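Guides > Hilatau House > Kitchen > 4. Sink, drying rack and dishwasher

4. Sink, drying rack and dishwasher

Read this section before using the kitchen for the first time. It covers the sink in the stone-top counter, the drying rack that sits in it, and the built-in dishwasher. The coffee station and the oven are covered in section 5.

4.1 Before you load

1. Empty cups and glasses into the sink. Do not pour coffee grounds or tea leaves down the drain – use the compost pail.
2. Scrape plates. Do not pre-rinse unless food has dried on.
3. Check that the last load has been put away. If the dishes inside are clean, empty the lower rack first, then the upper.
4. Lower the door all the way before sliding anything out. The racks will catch on a half-open door.

4.2 Loading cups and plates

1. Pull the lower rack toward you until it stops.
2. Stand plates between the upright tines, one plate to a slot, all facing the same way.
3. Put cups and mugs in mouth down. A cup left on its side will hold water at the end of the cycle.
4. Keep tall items away from the spray arm. Turn the arm once by hand to make sure it clears.
5. Slide the rack back gently. If it sticks, look for a handle or a utensil poking through the bottom. 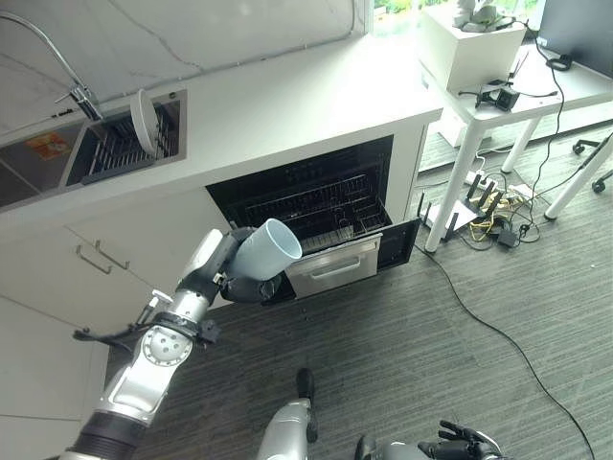
Fig. 4-1. White cup at the lower rack; plate standing in the sink rack.

Note: The Lindholm cups are dishwasher safe. The Osum bowls are not and must be washed by hand.

CAUTION: Do not lean on the open door or rest pans on it. The hinges are not made to carry weight.

4.3 Running a cycle

1. Put one detergent tablet in the door compartment and snap the lid shut.
2. Close the door until it clicks.
3. Select Normal for everyday loads. This runs for 86 minutes. Use Heavy only for baked-on food.
4. Press Start. To add a forgotten item, open the door slowly and wait for the spray to stop before reaching in.
5. When the cycle ends, leave the door open a hand's width to let the steam out. Dishes may be too hot to handle for several minutes.

The filter is under the lower rack. Clean it after every 80 loads, or sooner if dishes come out gritty. Twist it to the left, lift it out, and rinse it under the faucet with a soft brush. Put it back the same way and turn it until it locks. Never run the machine without the filter in place.

4.4 Sweeping up

Pick up broken dishes before sweeping. Wear gloves, wrap the pieces in newspaper, and put them in the trash, not in the recycling. Wipe up spills first and let the floor dry.

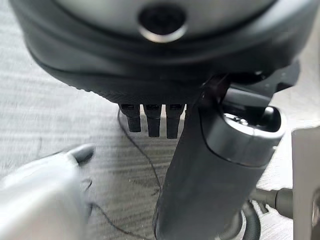

Sweep from the cabinets outward and finish at the doorway. Crumbs collect along the bottom of the cabinets and under the dishwasher door, so do these two spots last, after the door is closed. Shake out the floor mat outdoors.

4.5 Hand washing and the drying rack

1. Wash glasses first, then plates, then pans. Change the water when it turns greasy.
2. Rinse under the faucet. Do not leave it running between items.
3. Stand plates upright in the rack with a gap between them.
4. Put everything away by 9 p.m. The rack should be empty overnight. 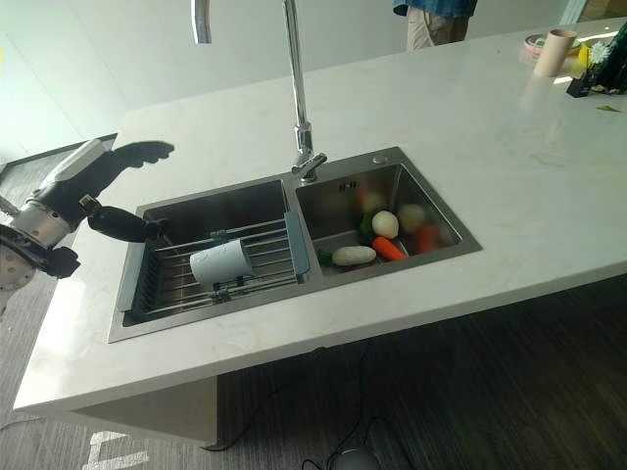 Water left standing on stainless steel leaves spots, and in this house the water is hard enough that they show within a day. Dry the basins with a microfiber cloth after the last wash of the evening. Lift out the metal rack first and wipe under the rods, where scale builds up fastest. The overflow slot on the inner back wall of the right basin needs a pass with a bottle brush every 3 weeks. Wipe the base of the faucet and the flat rim between the basins at the same time.

CAUTION: Do not use bleach, steel wool or vinegar on the countertop. For stains, mix one capful of Brikance stone soap with 200 ml of warm water, wipe on, and dry right away.

Report leaks, a loose faucet or a blocked drain to Chiyo Iwasaki at the front desk. The shutoff valve is in the cabinet below the sink – turn it clockwise to close.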